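Cuaderno de taller - Tareas domésticas con dos brazos
Julio, por la tarde
Estación: Brumau, sala de baldosa

Sigo con barrer y recoger. La tarea, tal como la tenemos escrita: coger la escoba con la izquierda, el recogedor con la derecha, llevar un residuo a la pala, levantar la pala sin perderlo y vaciarla en el cubo. Hoy solo he trabajado las tres primeras partes y el levantamiento. El cubo queda para otro día porque la pinza derecha no gira lo que hace falta con el mango largo puesto, y eso es un problema de montaje que tiene que mirar Hamish.

Cambios respecto a la entrada anterior:
He bajado la velocidad de la muñeca izquierda en el tramo final. Antes la escoba llegaba deprisa y empujaba el recogedor en lugar del residuo.
El punto de agarre del mango del recogedor está ahora más arriba. Con el agarre bajo, la mano tapaba la pala a la cámara de cabeza.
Los episodios con agarre bajo siguen en la carpeta vieja. No mezclar.

El conjunto grabado hasta ahora es de 1.851 episodios, contando los de Lennox. De esos, 531 son de barrer. El resto son doblar trapos, recoger vasos y las pruebas de cajones, que no sirven para esto salvo quizá para el acercamiento inicial. Calum defiende que sí sirven y que se nota. Yo no lo he notado, pero tampoco he hecho la comparación como es debido. Queda apuntada.

Primera tanda, con envoltorios de aperitivo. Son el peor residuo que tenemos junto con el pelo: no pesan nada, se pegan a la baldosa por una esquina y se van con el aire que mueve la propia escoba. Por otro lado son lo que hay en el suelo de una casa de verdad, así que no pienso cambiarlos por tacos de madera para que salgan mejores números.
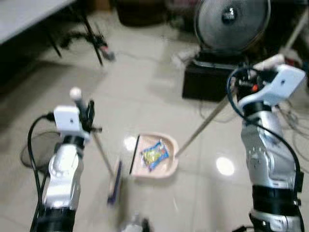
Cámara de cabeza. Envoltorio dentro de la pala, cabeza de la escoba a poca distancia del borde.

La distancia entre la escoba y el labio de la pala es lo que más me ocupa. Una persona junta las dos cosas sin pensar, aprieta un poco y el papel sube. Nuestro controlador no aprieta: va a una posición y se queda en ella. Si el suelo está un milímetro más bajo de lo que cree, la escoba pasa por encima del papel; si está más alto, las cerdas se doblan y sueltan el papel de golpe cuando el brazo se retira. He probado a pedirle una posición ligeramente por debajo del suelo para forzar contacto. Funciona con la escoba, porque las cerdas ceden. Con la pala no, porque el borde es rígido, y el brazo derecho protesta y a veces se para.

Lo que haría falta es control de fuerza en la derecha mientras la pala toca el suelo, aunque sea uno muy simple. Lo hablé con Calum Matheson a media mañana. Dice que en Wesalach tienen una versión que estima la fuerza a partir de la corriente de los motores y que nos la puede pasar. Con el ruido que tienen nuestras corrientes no me fío, pero es gratis probarlo.

Otra cosa del suelo. La baldosa brilla mucho y los reflejos de las luces caen justo en la zona donde trabajamos. El detector de residuos me ha marcado un reflejo como objeto varias veces, y la política detrás, obediente, se ha puesto a barrer luz. Se puede tapar con más datos o se puede apagar una lámpara. Prefiero más datos. En una casa no se apagan las lámparas para que barra la máquina. Pido 200 episodios más con la iluminación variada, repartidos entre las dos estaciones si Lennox tiene hueco.

Segunda tanda, dedicada a los agarres. Aquí miro sobre todo las cámaras de muñeca, que para esto valen más que la de cabeza. Los mangos son lisos y resbalan. La pinza cierra bien, pero en cuanto la herramienta hace palanca contra el suelo el mango quiere girar entre los dedos. No llega a caerse, gira, y para la política es casi peor: cree que la pala está plana y la tiene de canto.
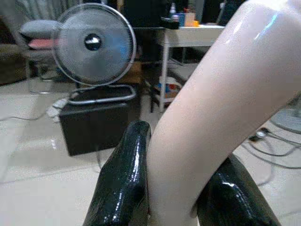
Cámara de muñeca. Pieza clara y lisa entre los dos dedos; al fondo, ventilador y mesa.

Me interesa el punto donde la pieza se estrecha y pasa entre los dedos. La superficie es pulida por los dos lados, dedo y pieza, y el contacto es pequeño. Opciones que se me ocurren, por orden de pereza:
1. Funda de goma en el dedo. Hamish Pollock tiene un molde a medias.
2. Cinta en el mango. Va bien pero es trampa, porque la gente no le pone cinta al recogedor. La usaría solo para saber cuánto del fallo viene del giro.
3. Que la política mire el ángulo de la herramienta y corrija. Es lo correcto y es lo que más trabajo da.

Empiezo por la 2 como diagnóstico y después la 1. La 3 la dejo escrita para que no se pierda.

Nota sobre los fondos. En las cámaras de muñeca se ve mucha sala: sillas, mesa con cosas, cables por el suelo. Calum quería despejarlo todo antes de la próxima grabación. Yo lo dejaría como está y lo movería de sitio entre sesiones. Si la política aprende que el ventilador marca el centro de la zona de barrido, tendremos una política que barre donde haya ventilador. Los cables sí los recogería en la zona de paso de la escoba, porque enganchar uno con las cerdas nos puede tirar algo.

Sobre la pregunta de siempre, la de las visitas: si esto ya puede barrer una casa. Mi respuesta de hoy es que no. Puede hacer el gesto de barrer un residuo que está cerca, en un suelo que conoce, con las dos herramientas ya puestas en la mano. Recoger la escoba de un rincón sin ayuda no lo hace. Los rincones y las patas de los muebles, tampoco. Con migas ni lo hemos intentado en serio. El vendedor de Batus me contó que lo suyo limpia una cocina entera, y puede ser, pero lo que vi fue un vídeo cortado en tres sitios y sin una sola miga.

Para un taller lo veo más cerca. Virutas gruesas, restos de embalaje, suelo mate, siempre el mismo puesto. Ahí el borde de la pala puede ir fijo contra un tope y casi todo lo que me quita tiempo hoy desaparece. Lo propondría como tarea intermedia, aunque sé que a Hamish le aburre.

Pendiente:
- Pedir a Calum el código de estimación de fuerza.
- Cinta en los dos mangos, misma longitud, y repetir la segunda tanda.
- Comparar entrenamiento con y sin los episodios de trapos y vasos.
- Revisar el tope de giro de la muñeca derecha con el mango largo (Hamish).
- Etiquetar aparte los falsos residuos por reflejo. De momento están como fallo genérico y luego no hay quien los encuentre.
- Comprar envoltorios. Es decir, aperitivos.

Dejo los brazos en reposo y las herramientas en la mesa. La calibración de la cámara de cabeza sigue siendo la de antes del cambio de agarre. Si alguien la repite, que lo apunte en esta misma página.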